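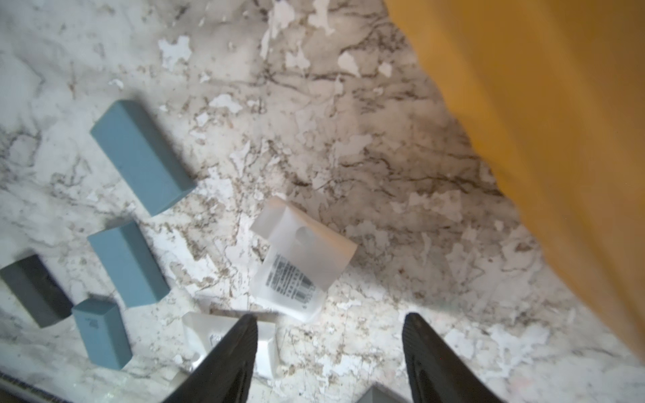 Mamo tabletop tidying set – README

Last touched 1 January 2025. Written in a rush, fixes welcome.

What's in it
Small household bits on a marble-patterned top, being sorted and put away. Blocks, little packets, cards, a yellow tray, a wire basket. Stills plus short notes. Nothing fancy.

1044 stills
506 notes, one or two lines each
118 sorting rounds

Not every still has a note. Some notes cover a run of stills, see the index file.

Where the things came from
Mostly the Furdale shop clear-out in October, the rest out of drawers at Brindton. No matching sets. If you want matching sets, use Zoscombe instead.

Names we use
block – any solid oblong thing, blue or grey, all one class
packet – plastic, see-through or frosted, full or empty, doesn't matter
card – flat and stiff. Includes tags, for now
tray – the shallow yellow one
basket – wire mesh only
crumbs – anything small and pale lying about. Not counted, not outlined 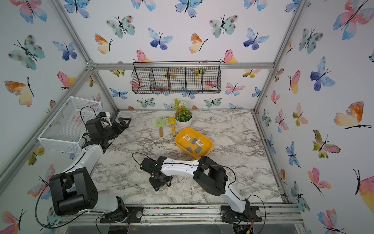 One reader wrote in to ask why crumbs get a name at all if they are never outlined, and said half their own time went on telling crumbs from torn label corners. Fair point. The name stays becuase people search for it. Torn corners go under packet if there's print on them, crumbs if not.

Known problems
Frosted packets on a pale top are hard to outline. Edges wander by a fair bit, treat as rough.
Card and tag should be split. Not done yet.
Early notes say "tub" where they mean tray. Same thing. Search both.
Garden toys and the plant are under "other". They stay out on the table and don't get put away, so don't mark a round as unfinished on thier account.

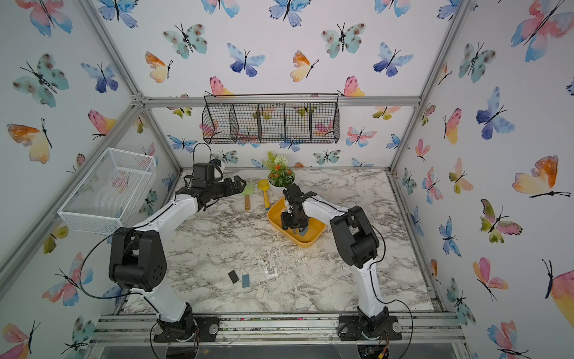 Same goes for anything hung up. Hanging baskets are "other" too, even the wire mesh ones, unless a note says something was put in one.

Layout
stills/ – by round, then by order taken
notes/ – plain text, same numbering
index.txt – which note goes with which still
old/ – ignore, will be deleted

Using it
Free for teaching and home projects. Say where you got it. For anything sold, ask first.

To do
Split card and tag
Swap "tub" for tray throughout
Check rounds 40 to 52, numbering slips by one somewhere in there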